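Talking controllers with the couple behind Bollgate

18 February 2019

I've been meaning to write up this chat since January, when I spent a whole evening on a call with the two people who run Bollgate, a tiny repair shop for game consoles and controllers. 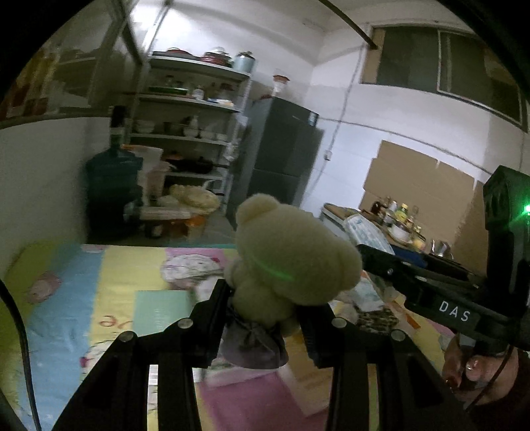 Sticks, drift and a lot of canned air

My first question was the one you all sent me: why does my guy keep walking left when I'm not touching anything? (Mine does it too!)

"Dust, or a worn sensor under the stick," she told me. "People throw the whole pad out. Try recalibrating first, then clean around the base, then call us."

Her husband jumped in to say they fixed 172 pads last year and 19 of them only needed a firmware update. He sounded a bit sore about that, and I would be too, because they don't charge for updates.

The Fuser question

I asked about the Fuser, the third-party pad I keep going on about here. She likes the grip and hates the triggers. "The spring is too soft. It's fine for racing, but in a shooter you'll feel it after 20 minutes."

He prefers the older Flumberg, which I'd honestly forgotten existed. It has a removable cable, and he says that saves more pads than anything else they do. I went and dug mine out of a drawer that same night and it paired on the first try, so now I have two favorites.

What's next

They've moved the shop to Khalaf, a shared workspace with better light and (her words) "a door that shuts." There are 700 spare sticks on order. I asked if they ever get time to play anything themselves.

"Sunday-morning golf games," he said. "Badly," she said.

I'm mailing them my left-walking pad this week and I'll post the repair bill when it comes.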